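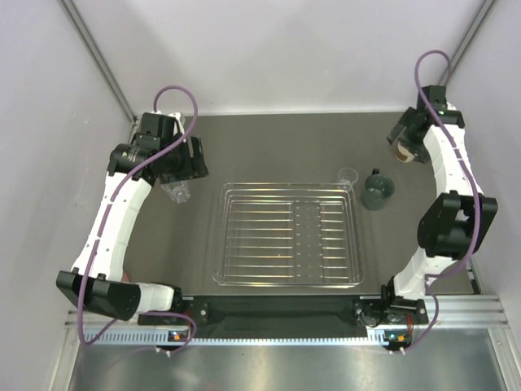
A **dish rack** (also dish drainer, drying rack, or just drainer) is a frame that holds washed dishes up off the counter so the water can run off and the air can get at them. Usually wire. Also plastic, bamboo, wood. Found next to the sink in most homes, sometimes in the sink, sometimes hung over it.

## Parts

- **Frame or grid.** Parallel bars, straight or bent up into loops. Spacing matters more than thickness: too wide and a small cup drops through.
- **Tray.** Sits underneath and catches drips. Can be a plain shallow dish, clear or colored, with a raised rim. Some have a spout that empties into the sink, most have to be tipped out by hand.
- **Cutlery cup.** Optional. Often the first piece to get lost.
- **Feet.** Rubber or plastic caps, on the better ones.

Low racks, just a flat grid in a tray, are mostly used for cups and glasses. Taller ones with slots are for plates. Combined types do both, neither one very well.

## Loading

No fixed rule. Common household practice:

1. Glasses first, while the water is clean. Mouth down.
2. Cups and mugs next. Mouth down if there's room, otherwise on the side, with the mouth lower than the foot if possible.
3. Plates on edge, largest at the back.
4. Pots last, or on a towel.

Thin glass and heavy stoneware shouldn't touch. Handles go to the outside, or all one way, so that things can be lifted out without knocking the next one. Plastic tumblers are light and tip over easy, so they tend to go at the edges.

### Mugs on their side

A mug laid on its side takes up more of the rack than one standing on its rim, but it doesn't seal against a flat surface, and air gets in. The handle can be used as a stop against rolling. The foot ring is the slow part. Many glazed mugs have a bare ring underneath with a hollow inside it, and when the mug is dried upside down the hollow holds a small puddle. Tipping it over lets that drain. The bare clay can stay damp well after the glaze feels dry, so wipe it before it goes on a wood shelf.

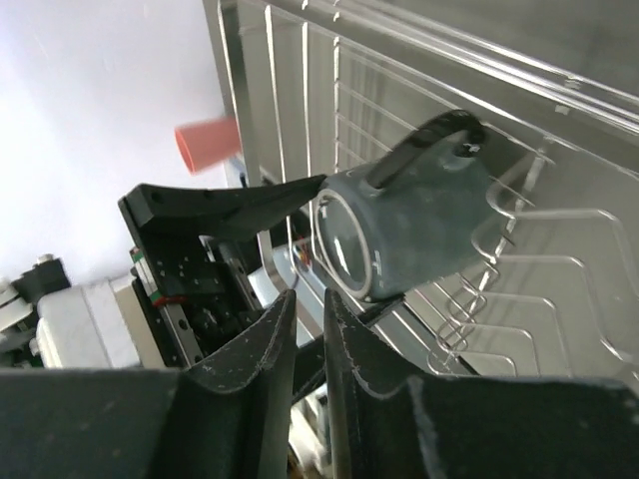
## Care

Tray emptied daily, washed weekly. Limescale comes off with vinegar: 1 part to 4 parts water, soak, scrub between the bars with an old toothbrush. Rust starts at the welds or wherever the coating is chipped. Once it marks the cups, the rack is done for.

## Makers and models

Flurasholm sells a flat wire grid in 2 widths, tray seperate. Punirer has a folding model with 5 positions. The Matar over-sink rack was dropped from the catalog in June and replaced by the Presex, wich is the same frame with different feet.

## See also

Draining board; Dish towel; Mug tree

## Sources

- Manríquez, Consuelo. *The Small Kitchen*, p. 109.
- Zepeda, Tonantzin. "Drying Cups." Household notes, Friday, September 13, 2019.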